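Predville, March, 6:40 p.m.

Cable task again, second day on it. Total is now 3409 episodes across all tasks, 200 of them added since this morning. Of those 200, 167 passed the automatic check. The rest were dropped for lost marker tracking, nearly all on the right wrist during the turn where the palm rolls under the bundle. The solver needs one clean marker face per side and for a short stretch it gets none. Lumanlan suggests a wider spacing between the wrist block and the lower modules. I would sooner change the instruction and have people turn the bundle in two smaller moves.

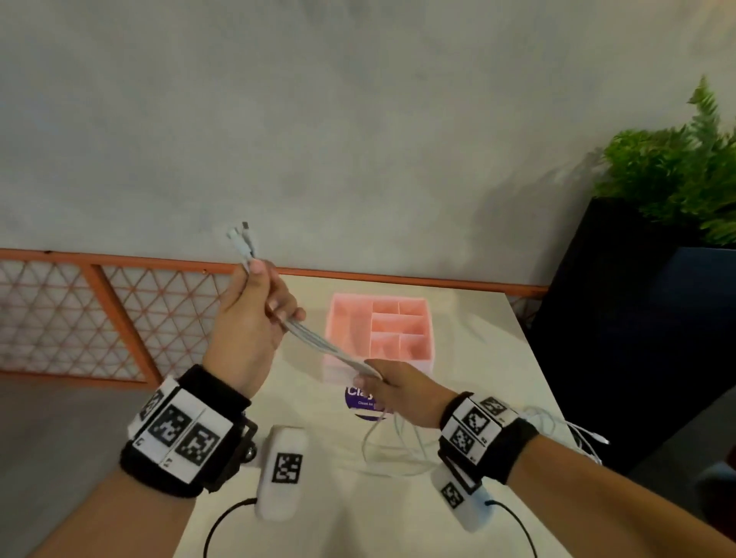
Slack is the other problem. The policy trained on last month's set closes on the cable well enough, then pulls as if it were rope, and the loops that are still on the table catch. The old set had 66 episodes with any pause between grasp and pull, far too few to learn from. New rule from tomorrow: hold the upper end still, draw the lower hand down, stop, then fold. Reset between takes by dropping the bundle from chest height so the starting tangle varies.

Labels are behind. Sketidlow's export tool still writes left and right timestamps to separate files, and the offset drifts over a long session - 11 ms at worst today. Fixed it with the clap at the start and a second clap at the end, linear fit between.

Wrist straps loosened twice after lunch. Recalibrated both times, 4 minutes each. Ask Gedon for the shorter strap.

Upload started 6:15, still running.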